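Notebook, packing bench, November
Entry 32, parcel assortment trial for Humness

Purpose of the session: decide how the snack and coffee assortment goes into the brown corrugated box, and in which order. The goods wait in the cane basket on the pine table until they are packed. Box is the shallow Brodley type with the fold-back lid and the locking tab on the front wall. One sheet of white paper goes in the bottom before any goods.

Start 9:40. Table level, lid folded back to the left, basket within arm's reach of the box.

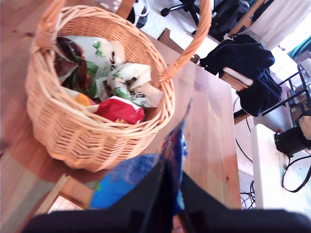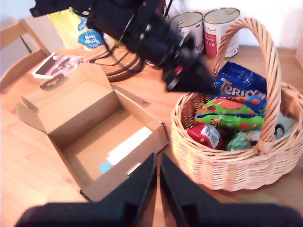
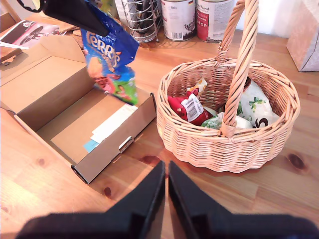

Mārtiņš Raudsepp wrote in the margin that the order should be fixed by stiffness and not by weight. A soft bag laid first takes the shape of whatever is put on it, and the top layer then sits crooked against the lid. He would put the firm packs flat along the long wall, the soft bags across them, and anything with a lot of air in it last. He also asked whether the paper is needed at all, as it slides when the first item touches it.

Reply to the second point: paper stays. Humness prints the contents on it. The sliding is real and I have logged it below.

Method
1. Fold paper once, lay it against the front wall, print side up.
2. Firm packs first, long side parallel to the long wall of the box.
3. Coffee bags next, seams down, top edge folded under.
4. Snack bags last, lowered by the top seam and released when the bottom corner touches.
5. Close lid without pressing. Record the gap at the front edge in millimeters.

Results
Run 1, as received order (whatever came out of the basket first): gap 32 mm. Lid would not lock. One snack bag was standing on its corner.
Run 2, by weight, heaviest first: gap 11 mm. Lid locked with hand pressure. Released, it held, but the front wall bowed.
Run 3, Mārtiņš's order: gap 3 mm. Tab locked without pressure. Packed weight with box 378 g.

Run 3 repeated with the paper unfolded. Gap unchanged. The paper moved toward the corner when the first pack went in and ended up creased. Folded paper moved too, but less. A spot of paste would stop it, but I do not want paste near food packs. Try a heavier sheet.

Notes on the bags
Air content varies more than I expected within one product. Two bags of the same snack, same printed weight, differ enough in thickness to change the gap. Measuring the box fit with one bag of each is therefore weak evidence. Need at least three of each before the order goes on the bench card.

Coffee bags fold well along the side seam and badly across the printed face. If folded across the face they open again inside the box and lift whatever is on top — this accounts for most of the difference between runs 2 and 3, I think, and stacking order for the rest. To separate the two, repeat run 2 with the seams down.

Milagros Huanca wants the basket emptied in a fixed sequence as well, so the packer never has to dig. Agreed in principle. It means loading the basket in reverse: snack bags at the bottom, firm packs on top. Light bags under firm ones may crush. Check before adopting.

Open items
Heavier paper, ask Guzmán for sample sheets.
Second lot of snack bags from Gasero.
Repeat run 2 with coffee seams down.
Box stock on the shelf: 137, flat. Enough for the trial.

Stopped 11:15.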